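Liltismont Library Service
Support ticket 659: overdue notices sent for returned items
Status: Resolved
Priority: Medium
Affected: Handau branch, returns desk

Reported by branch staff in February. Readers were receiving overdue letters for items they had already handed in. A check of the shelves found 36 such items in place but still marked as on loan.

Initial checks
The desk scanner was tested and read all barcodes correctly. The network connection was stable. Restarting the desk computer made no difference. Items returned before 17:30 were cleared from the reader's account as expected. Items returned after that time were not.
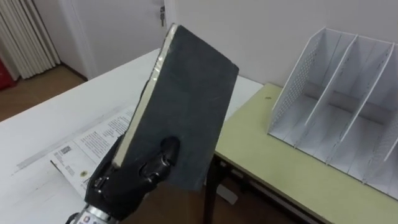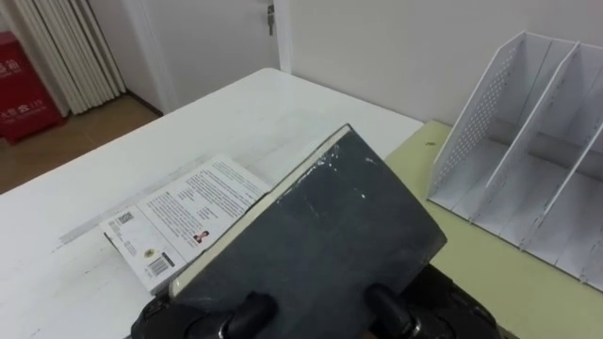 A dark hardcover with a worn cover

Lwazi Mahlangu
Systems Support Officer, Liltismont Library Service

Cause
The Gronel loans software closes its daily file at 17:30. Late returns are held in a queue and should be passed on overnight. The queue at Handau had reached its limit of 100 entries and was refusing new ones without showing an error.

Action taken
The queue was emptied by hand and the held returns were posted to the correct accounts. The limit was raised and an alert was set for 30 waiting entries. Charges raised in error have been removed. The same setting was checked at the Hinrichs branch and required no change.

Further advice
Staff are asked to check the queue screen at closing time until the next software update has been installed. Readers who still hold an incorrect letter should be asked to bring it to the desk. Any repeat of the fault should be reported under the same ticket number.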